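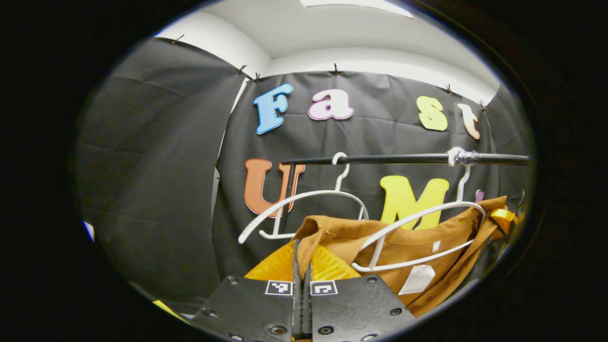
Rails and Hangers - Plimdale Gallery

The rails went up at the Plimdale hall in November 2019, after a month of sorting in October. The clothes came from Kedside and Dretport, and most had been folded in boxes until then. This page covers the hanging side of the work. Shoes and bags have their own page.

The black rail
A black rail with white plastic hangers, set against black fabric with cut-out letters in bright colours. The letters are large enough to read from across a room.

The brown one
The caramel-coloured garment on the right-hand hanger has a white tag near its lower middle, a bit crumpled, and a small white label stitched in higher up. Tags stay on until an item leaves the hall. Please don't move them from one garment to another.

Hangers
The white hangers are thin and suit shirts and light jackets. Heavy coats go on the wooden ones, which are kept in the store cupboard with the spare rails. We bought 23 more from Uysal in Dretport and could use a few extra - plastic or wood, any colour.

Sizes
Children's sizes are at the window end, adults' by the door. Size 16 and over has a rail to itself.

Opening
The hall is open until 6 in the evening. Bring your own bag. Items can be put aside for one week if you leave a name at the desk, and they go back on the rail after that.

Previous gallery: Sorting Tables, Kedside
Next gallery: Shoes and Bags
Page views: 2403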